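Notebook, Jul 10, 2022
Benedita Figueiredo, repair room, Endmont

Subject: the clicking noise on the archive disks, and what to do with the copies

I continue from the June pages. The question was if we can trust the old disks from the Zilero box long enough to take everything off them, or if we should send them out to Bettencourt and pay. I wanted to decide this with measurements and not with my feeling, because my feeling about old disks is always bad.

First the read test. I took the disk with the interview recordings (shelf label 22) and made a full read, no writing, with the copy tool set to skip the bad areas and come back to them later. The first pass went quiet until a little after the middle. Then it slowed down very much and I heard the click. It is a soft click, two times, a pause, two times again. I stopped the pass and wrote down the position before I continued from the other end, in reverse. In reverse it goes much better. I do not know why this is so, but I saw the same with the disk before this one.

After both passes there were 1019 sectors not read. I repeated only these, with three tries each, and 96 stayed unreadable. This sounds like a lot but it is very little data. I compared the positions with the file list and they fall in two files only. One is a temporary file of the old editing program, so we do not care. The other is a recording of the second visit, near the end of it, and I will ask if there is a cassette of the same talk.

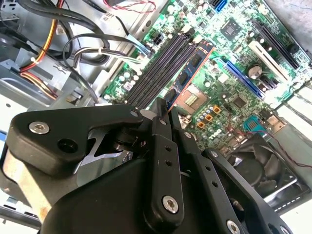
Open desktop case, motherboard and memory slots.

Next, the cables. I lost most of the morning for this and I want the colleagues not to lose theirs. The error counter for transfer errors was going up on disk 22, but also on a good disk when I put it on the same port. So I changed the data cable and the counter stopped. The old cable looks perfect from outside. I have put a knot in it and thrown it in the scrap bin. Please do not take it out again! If you see transfer errors and no unreadable sectors, change the cable before you blame the disk. If you see both, like me, change the cable and then begin the test again from zero, otherwise the numbers mean nothing. The numbers I wrote above are from after the change.

Temperature: the disk came to 40 degrees during the first pass, with no air moving over it. I put the small desk fan at one side and the value went down slowly. The clicks did not become fewer with the fan, so I think heat is not the cause here. Still I would keep the fan. It costs us nothing.

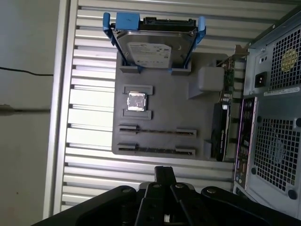 About the checksums. I make them on the image file and also on each file inside, and I keep the two lists in separate places. Last time we had only the list for the image, and when the image was converted the list was useless. The list for the files goes in the folder "sums" together with a text file which says the tool and the date. The Jollano server has one copy and the second copy stays here in the cabinet. I am not happy that both copies pass through the same machine, but for the moment I have no second one with enough memory.

The naming is also a small problem. On the shelf the disks have numbers, in the spreadsheet they have the name of the person who gave them, and in my June notes I used both without system. From today: shelf number first, then the name. I corrected the June pages with pencil. 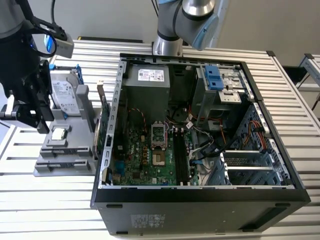

Cost, for the meeting. Bettencourt asks for a fee only to look at the disk, and then a second price if they open it. For one unreadable part in one recording I would not pay this. For the disk which does not start at all (the one in the padded envelope) I think we have no other way, and I would send it soon and not try more things with it at home. Each start can make it worse.

Still open:
- ask about the cassette of the second visit
- order four data cables, short ones, with the metal clip
- repeat the read of the 96 sectors one time more, after the disk had a night of rest
- write the shelf numbers in the spreadsheet
- find out who has the key of the cabinet, mine does not turn well

Small note for the next person: the copy tool writes its log in the folder from where you start it. I started it from two different folders and then believed for a while that half of the log was lost. Both parts are now together in the folder of disk 22.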